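Search this site
Enter keywords

Consumer Behavior and Household Spending
Notes for Unit 7: The Repair or Replace Decision

Most textbooks treat repair as a simple sum. If fixing a thing costs less than half the price of a new one, fix it; otherwise buy. Students like this rule because it fits on an index card. I would ask you to distrust it. I have looked for the study behind the half-price figure and have not found one. Trultora prints it in its buying guide, but Trultora sells new appliances.

Start with what the rule leaves out. It ignores the age of the product and the owner's time. It also takes the repair quote as given, when a quote is a price set by someone who may not want the job. Dorota Adamczyk's survey paper (in your reader) found that shops quoted high on work they would sooner turn away. I have doubts about her sample, which was small, but the point stands. 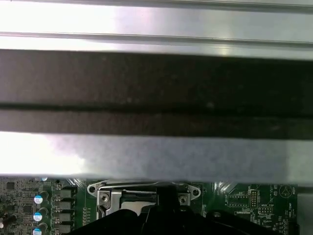

Sunk cost comes up every year, and every year it is stretched too far. Money already spent on a thing should not count in the choice. Fine. But knowledge gained while spending it does count, and students tend to throw that out too. An owner who has once had the cover off a desktop computer and seen the green board under all that metal has a fair idea of what the next job involves. That is worth something when the shop calls with a number - even if it never shows up on a receipt.

Next, the claim that people replace things because they are careless or easily bored. You will see it stated as fact in the Sirkirix report. Read the method section. Owners were asked why they had replaced an item up to two years after they did it, and the answers were sorted by the firm's own staff. I would not build a policy on that.

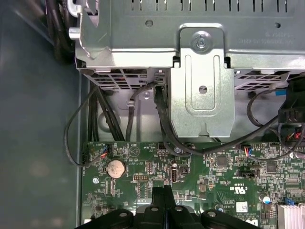 Renata Dudek wrote in the margin of last year's handout that I was being unfair here, and that people can remember perfectly well why they got rid of a washing machine. Perhaps they can. I still want to see memory checked against a bill or a service record before I call it evidence.

Now the warranty. Sellers describe it as protection, and for a few buyers it is. Look at who sets the terms. Suppose a plan costs $40 and the average claim pays back far less per plan sold. The buyer is paying for calm, and may think that a good deal. What we should not do is call it saving. Bhupendra Uniyal argues that plans also push people away from small independent shops. Plausible, but he offers only one town in support. 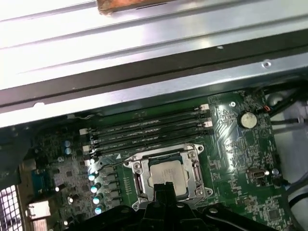 Fig. 3. Memory modules on a desktop motherboard.

Parts that can be swapped on their own change the sum, since the choice is no longer whole product against whole product. Be careful, though. "Can be swapped" and "is swapped" are separate claims, and the second one needs data.

For discussion: bring one repair quote, any product, and be ready to say who gained from the price being what it was. Read Adamczyk before class, including the appendix.

Related items
Unit 6: Why We Overpay for Convenience
Unit 8: Secondhand Markets and Trust
Reading list, updated Sep 10, 2024
Guest talk notes: Teresa Kozłowski on service contracts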